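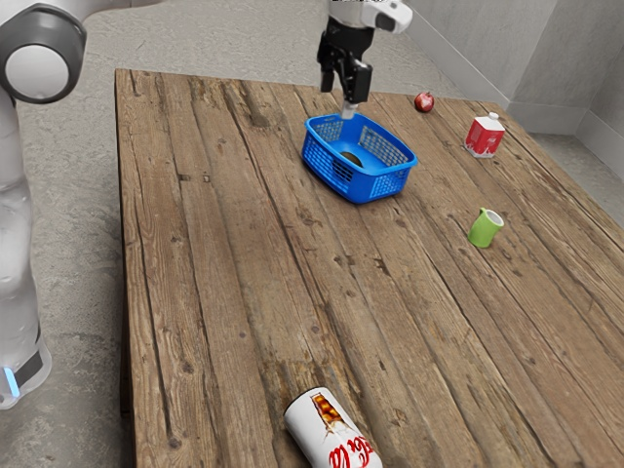 Ticket: demo scene stalls after visitor reset
Site: Trornlow, Ollton, ground floor demo room
Product: Clirnano simulation station, Latuheru table scene
Raised by: Lindalva Portela
Priority: high (open day in October)
Status: closed, one item carried over

Problem as reported

We have the table scene running for the open day rehearsal. Visitors press the start button, the arm goes to the basket, and the wall screen shows the overview with the view into the basket next to it. The first few runs are fine. After someone presses reset during a run, the next run starts but the arm stops above the basket and stays there. No error on the screen. The basket view carries on updating. The only way out is to close the scene and load it again, and that takes too long with people stood waiting.

On the day we expect groups of 20, one group after another, so I need reset to work or I need to hide the button.

Log

09:10 Support. Thanks, received. Please send the station log from a failed run and tell us whether it also happens if you wait for the arm to get home before pressing reset.

09:35 Lindalva. Log attached. If I wait for the arm to get home it doesn't happen. Tried it several times with the mug and the apple as targets as well, same result.

10:05 Support. The log shows the gripper state being kept from the old run. Line 77 is the last command before the stall. The planner believes the gripper is still closing, so it waits for a close signal that won't come. Please open the run settings and check "Clear tool state on reset". It should be on.

10:20 Lindalva. It was off. Switched it on, saved, reloaded the scene. First mid-run reset was fine, second one stalled again in the same place.

10:45 Support. Is the visitor profile loaded from its own file? If it is, it overwrites the run settings on every reset and your change will be lost after the first one.

10:50 Lindalva. It is. The profile was copied over from last year's open day.

11:15 Support. Open the profile, find the reset section and add the same setting there. While you're in it, look at the command timeout. The old default was zero, meaning wait for ever. We suggest 3,000 milliseconds. If a command gets no reply in that time the arm goes home and the start button comes back.

11:40 Lindalva. Timeout was zero. Both changes made. Running resets now, at different points in the run: arm on its way out, arm over the basket, gripper part closed, arm on its way back.

12:30 Lindalva. Did 40 resets. No stalls. One went to the timeout and recovered without me touching anything. I can live with that.

12:40 Support. Good. Please send the log for the one that timed out.

13:55 Lindalva. Attached. I pressed reset twice very quickly on that one, which visitors will certainly do.

14:20 Support. Agreed, it's the double press. The second reset arrives before the objects have been put back in their start positions. It will be looked at for the next Clirnano update. Until then you can set a short button delay in the visitor profile, under Controls. One second is enough.
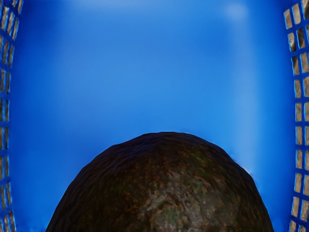
Can visitors still switch to the basket view while the arm is moving?

They can. The view switch is separate from the run, so changing it has no effect on the arm or on reset. Leave the switch enabled in the visitor profile.

14:35 Lindalva. Button delay set. Double presses are now ignored. I've also locked the scene so the carton and the can can't be picked as targets, as we haven't rehearsed those and I'd like the presenters to stick to what they know.

14:50 Support. Fine. Locking targets won't affect the fix. Please save the profile under a new name so that an update doesn't replace it.

15:05 Lindalva. Saved as latuheru_openday. Copied to the spare station too, and tested there with a few resets. Works.

Summary of changes

Clear tool state on reset: on, in run settings and in visitor profile
Command timeout: 3,000 ms (was 0)
Button delay: 1 s (was none)
Targets: carton and can locked

Carried over: double reset before objects are back in place. Linked to the Clirnano update list.

15:20 Support. Closing this one. Reply to the ticket if it comes back and it will reopen.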